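Custley Home Forum > Laundry & Linens > striped sheets, fold or give up?

gwkwak
ok need opinions. Have a pile of striped fabric, gray and white, sheets mostly, from the Nondine outlet. Cannot get them to fold square. Every time I line up the edges the stripes go one way and the hem goes another. Paid 81 bucks for the lot so not tossing them. Do you fold by the stripe or by the edge?

felicja_g
Edge. Always edge. Stripes lie, half the cheap stuff is cut crooked at the mill.

onyeka_o
disagree. Fold by the stripe, the hem can be off an inch and who sees it in a closet. If you go by the edge you get that twisty look down the front and it never lays flat again

felicja_g
It lays flat if you shake it out first. Most people skip that.

gwkwak
I shake it out!! it goes right back to a lump. Two pics
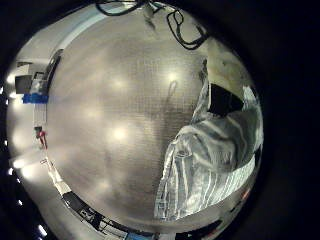
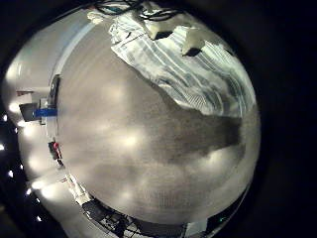
so anyway. Tried a cold wash, tried a hot wash, line and dryer both. Left one under a stack of books for 5 days, came out with a crease right where I didnt want it. At this point thinking of just rolling them.

BozenaK
Rolling is fine for towels. For sheets you end up with a log that wont fit anywhere. And please work on a table or the bed, you need to get all the way around it. I do mine on the dining table with the leaf in.

onyeka_o
floor is fine if its swept, I fold king size on the floor bc I dont own a table that big. Knees hate it tho

BozenaK
I would never. But ok.

fsliwinski
Did you check if they were cut straight? Snip the hem, pull one thread across, see if it runs parallel to the edge. If it drifts more than an inch or so nothing you do will help, its off grain. Had a Grerkby set like that, returned it.

gwkwak
outlet, no returns. How do you pull a thread without wrecking it

fsliwinski
Small snip near the corner, pick one thread w a pin, pull slow. It puckers and leaves a line. You only need a few inches. Then re-hem that bit.

felicja_g
Or dont cut up a perfectly good sheet?? Dampen it, two people, one at each end, pull corner to opposite corner. Then the other two corners. My mother did this with every sheet in the house and they came out like paper.

onyeka_o
ok that one does work, agree for once. Needs to be pretty damp though. Spray bottle wont do it

gwkwak
Only me here till my sister comes by at 6. Could I clamp one end?

felicja_g
Door handle. Tie it loose. Not as good but better than nothing.

BozenaK
Clamp leaves marks. I used clothespins on a Nowakowski drying rack once and the whole rack came with me lol

gwkwak
trying the corner pull tonight on the worst one. If it works I do the rest this weekend

fsliwinski
Do the thread thing on one of them at least so you know. If theyre all off the same bolt its probaly all of them.

gwkwak
update, did one with my sister. Stripes are straighter, maybe not straight. Hem still wanders at one end. Folded it by the stripe in the end sorry felicja

felicja_g
Your closet. You'll see it every time you open the door.

onyeka_o
told you. stripe

BozenaK
How damp was it when you pulled? Mine went wonky again after drying the first time, had to do it twice

gwkwak
straight out of the spin. its on the line now, will check in the morning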